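2 min read

Dovside Community Seed Swap: Your Questions

Do I need to bring seeds to take some home?
Not at all! We'd love it if you did, of course, but plenty of people come the first time with empty pockets and leave with more beans than they have room for (and then come back in spring to tell us all about them).

How should I pack what I bring?
Small paper envelopes are best. Write the name of the plant and the year you saved it, and if you don't know the variety, "Grandma's red tomato" is perfectly fine with us.

Can I bring seeds from store-bought squash?
You can, but please say so on the envelope. Squash cross very easily, and you may grow something quite odd.

How many packets may I take?
Up to two of each kind until noon, and after that help yourself. Last fall we had 288 kinds on offer, so do leave yourself time to browse.

Where do I park?
The lot behind Dider Hall is free. If it's full, try Dratthorpe Road, which is a short and rather pretty walk.

Are kids welcome?
Oh, very much so, and they pick the best sunflowers.

306 shares · 2 comments
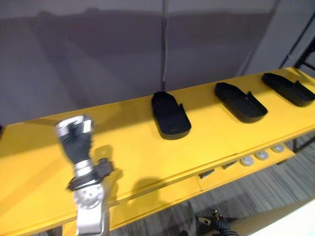
Page last changed: October 15, 2024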